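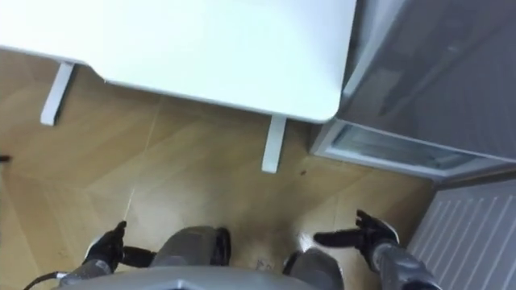

White table, rounded corner.

Gultonier: wheel and tire fitment records

Gultonier is a table of which aftermarket wheels fit which cars, according to people who tried it. It has 2000 rows, one per car and wheel pairing, collected from the Surham owners' forum and the old Haugland parts lists.

Columns
car, year, axle, wheel_diameter, wheel_width, offset, tire_size, rubs, notes

Diameters run from 15 to 18 inches. Offset is in millimeters. The rubs column is yes, no or "only with passengers", a category we tried to remove and then gave up on. 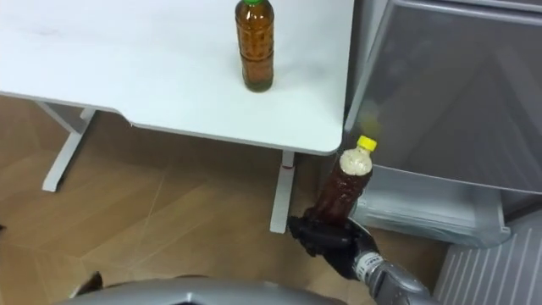
The notes column is free text and has been left exactly as the owners typed it, spelling included. Expect feelings about hubcaps. Colors in it are no better standardized: one owner's bronze is another's root beer, and a third went with "bottled tea", a fair name for the amber-brown stuff in the bottle with the green cap. Don't train a paint matcher on this.

Known problems
Haugland listed front and rear axles together until May, so 100 rows have a blank axle. Luvness wheels appear under two spellings - merge them before counting anything.

License
Free to use with credit. If your fenders disagree with a row, send a correction.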